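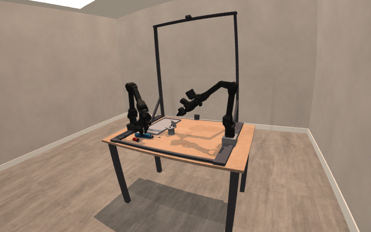
Why does the planner time out on the second arm only? The Ikden config still had the old joint limits for that arm, so every start pose counted as invalid and it kept resampling until it gave up.

Sun 26 February -- swapped in the new limits and reran job 2810 in Pimeck. 22 plans, two timeouts, much happier!
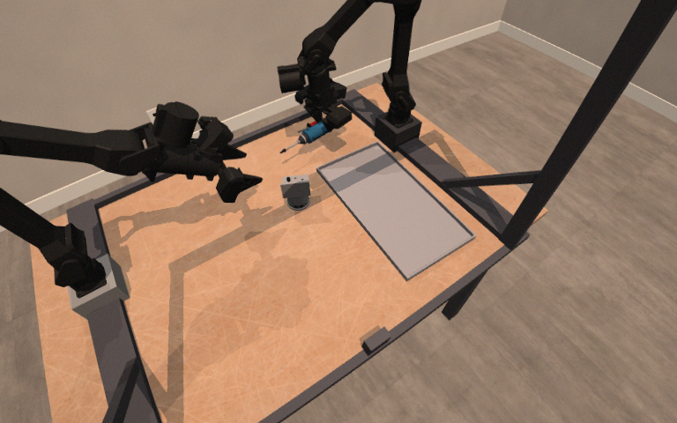
Those last two timeouts look like a collision margin problem to me. Vikport pads every object by the same amount, and with one gripper hanging just above the blue-and-red tool there's hardly any room left to plan in. Going to try a smaller margin for the tool only -- ticket stays open.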